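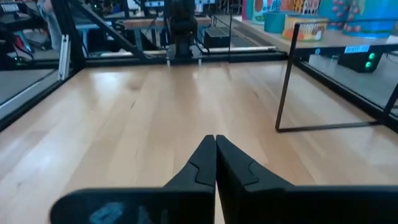
Unit 4: Dry Goods, Benches and Shelves
Course notes, Nundgate Community Pantry Training
Prepared by Theresia Sutter

Read these notes before Monday's practical. Bring a pen and wear closed shoes.

1. Timber surfaces

Joined-plank tops are common in small pantries and shop fit-outs. The planks differ in colour, and a knot or a dark mark in the grain can look like a spill. Run a dry hand over it before you reach for the spray.

Glare is the other problem. On a sealed top, overhead light can hide a sticky ring completely. Crouch until you are looking across the surface, then move to the next side and look again.

Wipe along the planks, following the grain. Use a damp cloth, then a dry one. Do not put stock back until the top is dry.

2. Wire racks

Wire racks keep packets upright and let you see what is behind them. Check that the rack sits flat. Lift it to clean underneath; dragging it scratches the finish. The Pustlow racks in our storeroom have a maximum load of 26 kg each. Cans go on the fixed shelving.

3. Cans

Cans are the easiest stock to store and the easiest to store badly. Check each one for:

dents on the seam or rim
rust that does not wipe off
a bulging end
a missing or unreadable label

Any can with a bulging end goes straight into the reject tub and is written in the book. Do not open it.

Face the label to the front. Labels wrap around, so a can turned a little too far shows half a word and people pick up the wrong thing. Colour and pictures help, particularly for clients who don't read much English, but they do not replace the product name. 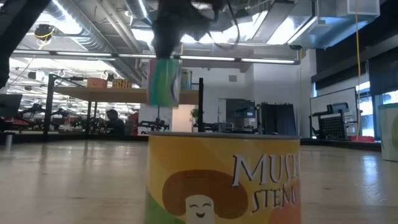

Figure 1. Can with a yellow mushroom label. The lettering is cut short by the curve of the can.

4. Boxes and mixed shelves

Keep boxes and tubs on a raised shelf, off the floor. Tall items go at the back. If two products have similar colours, put something different between them. Leave a hand's width at the end of each shelf so that stock can be moved along.

Older stock comes forward when new stock goes in. Most of you know this already, but in the June stocktake we counted 77 packets on the Greton shelf and 38 of them were in the wrong order.

5. For the practical

Work in pairs. Each pair clears one shelf, cleans it, checks the stock and puts it back. Allow some 100 minutes, including the write-up. Record sheets are in the Olszewski folder by the door. Hand yours in before you leave.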